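# About Skirnamby

Skirnamby is a small test shop for robot grippers. Companies send us the hardware they are thinking of buying, we try it on everyday objects, and we write up what happened. There are three of us on staff. Kosmas Tsoukalas started the business after eight years of setting up packing lines, where he kept seeing grippers picked from a catalog and swapped out a few months later.

Most of our work is side-by-side comparison. A client gives us two or more sets of fingers, and we run each set through the same list of pickups: cartons, tubes, flat packets, small boxes lying at odd angles. We do the first round with a hand-held tool that has the fingers and a camera on it. A person can cover a lot of ground that way before anyone has to program an arm.

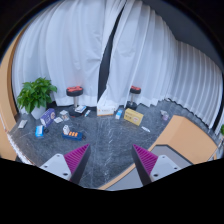 Soft ribbed fingers are the type we get asked for most. They bend around a box corner well enough, but thin packets flat on a hard floor are a different job, and the shape of the fingertip matters a lot. We score those pickups separately so they don't get lost in the average.

Once a client has a short list, we move to the arm. We have two in the shop and can bolt most fingers to either one. Camera tests are done at this stage too, mainly wide lenses against narrower ones. Controllers we test only if they come with an arm.

Our longest-running client is Plovico, which sends us new finger molds every January. We have also done work for Khalaf and for the parcel depot at Plostport.

Reports go out as a table, the raw video and a page of notes. We don't sell grippers and we don't take a commission from people who do. If you want something tested, send the fingers, the mounting drawing and a list of what you need to pick up.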